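2026-01-27, gripper pair, notes after the bedroom runs

Okay, so the left unit started sticking again. I had the carriage apart twice before lunch and I'm writing this down before I forget what order I did it in (last time I forgot, and it cost me the whole evening).

Started with the three screws on the shell. The two low ones came out fine. The top one just under the fingers had worked itself half loose, and I think that was most of the trouble! With that one slack the shell shifts a hair when you squeeze, and then the fingers close crooked. Snugged it down, dab of the blue stuff from Janssen, done.

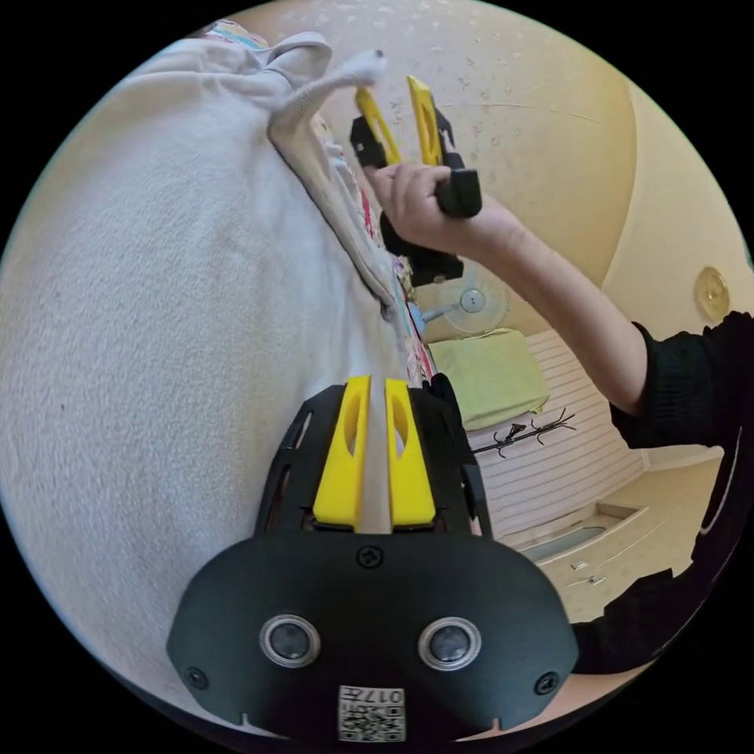

Fuzz is the other thing. Fleece sheds like crazy and it all ends up in the slots beside the fingers, so I went through both units with the soft brush and then a dry swab. No oil in there, please, we tried that in October and it turned the lint into felt. I also wiped the lens glass, re-zeroed the finger gap and ran the open-close check 177 times on the left one. It dragged on 13 of those, all in the first batch, and then it ran smooth. The counter on it says 1,930 closes since the last rebuild, so we're not even close to Kistov's number for new sliders, but I'd like a spare set in the drawer anyway.

Folding still wants a light squeeze. If you pinch a corner hard the cloth bunches up and the gap reading goes funny, and then Plonda throws out the whole run as a bad close. I've set the warning a little wider for thick stuff. Put it back before you do towels! 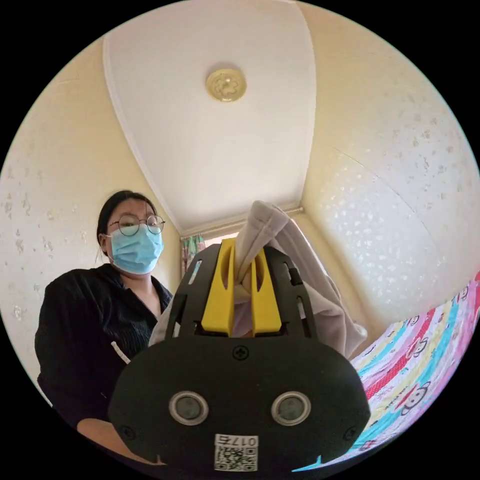 Ceton wrote back under my note that the wider setting is fine by them, but they'd check that top screw every 21 runs and mark it with a paint pen, so you can see at a glance if it has turned. They also want the raw gap log from the 13 bad ones.

Fair enough, I like the paint pen idea. Log is in the shared folder now. Still to do: brush out the right unit again tonight, order sliders, find the small driver that was in the gray case.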